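Ticket 1387: Head camera tilted in sim, robot believes it is on a ship
Project: Stenano house-tidy entry (student team)
Status: Open, again
Opened by: Musyoka Simiyu
Priority: High, says everyone who isn't fixing it

Problem
Loaded the Carkside apartment, hit play, and the view came up leaning hard to one side. Walls, doors, floor lines, all of it on the diagonal. The arms still take commands. The base thinks it is perfectly level and is very calm about that.

What I tried
Restarted the sim. Restarted the laptop. Went and got a sandwich. Same tilt each time.
Swapped in the Kusness apartment. Also tilted, so the map is off the hook and I owe Carkside an apology.
Rolled back to the build from September. Level, but that build can't open its left gripper, so we'd be choosing which way to lose. 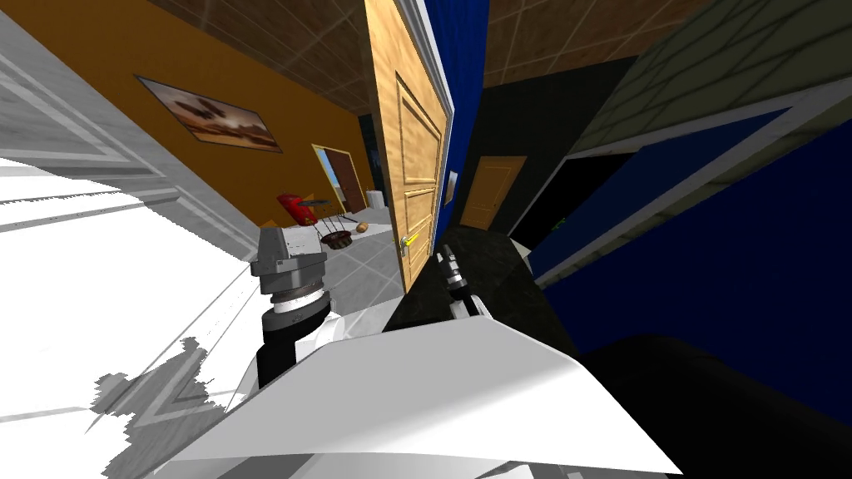
Page last changed: 30th June

The view with the current build, robot standing by the doorways with the basket and the red seat out on the gray tile. The left gripper looks as if it's right next to the basket. I would not bet on it until the camera is straight. Jagged shadow on the white floor is a separate ticket (low shadow resolution, cosmetic, please stop reopening it).

Update
Found a roll offset of 30 in the head mount file. The comment beside it reads "temp". Set it to zero and the view still leans, only less. Something else is adding a second rotation, and my money is on the Echeverría calibration script, which runs at startup whether you ask it to or not.

Next
Turn the script off and run the basket pickup 40 times.
If it's still crooked, print both transforms and post them in this ticket. Text, please. No more phone pictures of a monitor.
Whoever wrote "temp", come see me. Bring a sandwich.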